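Ticket 800 — small fridge not holding its chill
Category: Help Desk > Kitchen & Appliances
1 min read

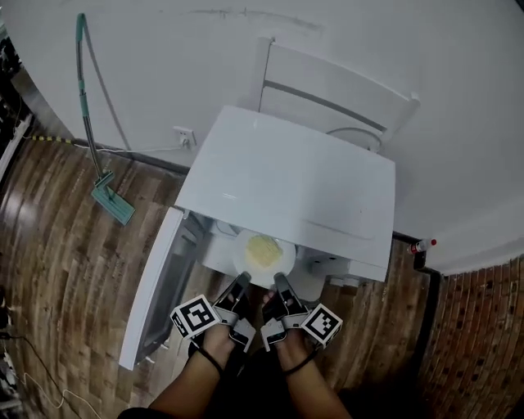

Great news on the Flistport fridge — I think we've cracked it! Gillespie Strachan reported soft butter on Sat 12 August, so I turned the dial up and left it for 22 hours, with no change. Then I tried the paper test on the door seal and the slip slid straight out at the bottom corner. With the door wide open you can get right at the seal, and a plate with one wedge on it sits happily near the front of the shelf, well clear of the door. Warm soapy water, a good wipe, and now the paper grips all the way round. Lovely! Reading this morning: 5 degrees.

Status: watching until Friday — Lauri Laaksonen

Contact the help desk | Back to top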